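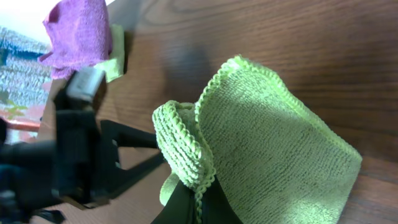
Fig. 7-1. Gripper on the folded edge of the green cloth.

7. Running the Cloth Demo for Visitors

This section covers the towel-folding demonstration as it is given at the Illby open day. It assumes the arms are mounted, calibrated and on speaking terms with the controller (Section 4). If they are not, go back to Section 4 and offer the visitors coffee.

7.1 Before the doors open

1. Switch on the Volton controller and let it finish its self-test. The chime means it is ready. The second chime means it is proud of itself and can be ignored.

2. Clear the middle of the wooden table. Spare cloths go to the far side, where the arms will not reach for them out of curiosity.

3. Lay one green microfiber cloth on the table. Do not smooth it. Visitors who see a perfectly flat cloth assume the hard part was done by hand, and they are right.

4. Load the Drenine program "fold_visitor". Do not load "fold_fast". Abbas Ebrahimi wrote it, Abbas Ebrahimi likes it, and Abbas Ebrahimi will be in the other building.

5. Set the grip force to 100 and the speed limit to 600. Both fields are on the first screen.

CAUTION: Keep the stop button within reach of the presenter. "Within reach" means without walking around the table or asking a guest to pass it.

7.2 Giving the demonstration

1. Bring visitors up to the yellow line. The line is for adults too. It is mostly for adults.

2. Press RUN. The arms move to the start position and wait there. This is a good moment to say your name and a bad moment to begin the history of the company.

3. Watch the first grip. The fingers should close on a fold of cloth, with fabric between them. If they close on air, press HOLD, then RETRY.

4. Let the program lift and fold at its own pace. One full cycle is long. Seija Suominen fills the time by asking the group how they fold towels at home, which has started at least one family argument but does keep people at the line.

5. If the cloth bunches up, leave it alone. The program will look again and choose another place to grip. Reaching in to help trips the light curtain and ends the run with error 2265.

NOTE: Error 2265 reads "Unexpected guest in work area." It clears with RESET once the hand has been withdrawn.

6. When the program stops, open the fingers with RELEASE before anyone touches the cloth. Pulling it out of a closed grip wears the pads, and Boglárka Simon orders the pads.
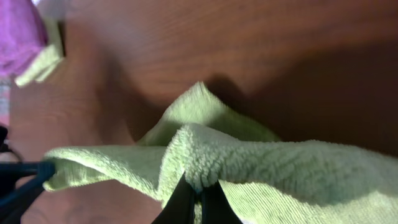 7.3 Questions you will be asked

Can it do fitted sheets? No.

Can it do shirts? Refer the visitor to Mwanaisha Obura, who has a longer version of "no."

How much does it cost? Hand over the Ververidis price sheet and let them read it sitting down.

Can my daughter press the button? Yes, if it is RUN and the presenter has a hand on the stop button. The speed limit stays where you set it.

7.4 Shutting down

1. Press PARK and wait for both arms to come to rest.

2. Turn off the controller at the front switch. The wall switch also works, but the controller will sulk through a full disk check the next morning.

3. Shake out the cloths and return them to the drawer marked DEMO. Cloths used for wiping up coffee do not go back in this drawer. See Section 9, Cleaning the Sensors, for what happens when they do.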